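Pesquisar no site Digite o que procura Buscar

O Depósito de Oto

Tempo de leitura: 2 minutos

A Repartição de Correspondência de Oto comunicou, em novembro, que o depósito de cartas não reclamadas seria transferido para Skorkano.

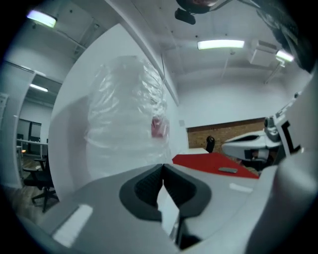

Sumampouw respondeu por escrito, na mesma tarde, que uma carta não reclamada continua a pertencer a quem a espera, e que nenhum regulamento autorizava a mudar de cidade aquilo que alguém ainda podia vir buscar. A objeção foi registada, carimbada e anexada ao processo.

O processo tinha então dezasseis folhas. Constavam dele a ordem de transferência, o inventário e a declaração da firma Munduvex, encarregada do transporte, segundo a qual o material seguiria em caixas seladas e seria entregue contra recibo. O inventário indicava 2438 cartas. A conferência, feita à noite, encontrou uma a mais.

Nos termos do artigo nove, toda a carta excedente devia ser aberta na presença do funcionário responsável. Sumampouw observou que o artigo não dizia por quem. Após deliberação, entendeu a Repartição que a abertura competia ao destinatário e, na falta deste, ao remetente. O envelope não trazia nem um nem outro - apenas a morada do próprio depósito, escrita com letra antiga e cuidada.

A transferência foi suspensa por nove dias. Durante esse prazo, a porta do depósito permaneceu aberta até mais tarde do que era costume, e o aviso afixado à entrada convidava os interessados a apresentar-se. Compareceu uma senhora que procurava notícias de um irmão embarcado. Compareceu depois um rapaz que não esperava carta alguma e pediu licença para ficar sentado junto às estantes. Foi-lhe concedida, com menção em ata.

Findo o prazo, Sumampouw requereu que a carta fosse considerada entregue, visto que se encontrava na morada indicada. O requerimento foi deferido. A Munduvex levou as caixas para Skorkano às seis da manhã, debaixo de chuva, e devolveu o recibo assinado.

O depósito de Oto conserva, desde então, uma única estante e um único envelope, fechado. O expediente mantém-se das dez às quatro. Sumampouw abre a porta, acende a luz e anota no livro o estado do tempo.

Este site utiliza cookies para melhorar a sua experiência de navegação. Aceitar Gerir preferências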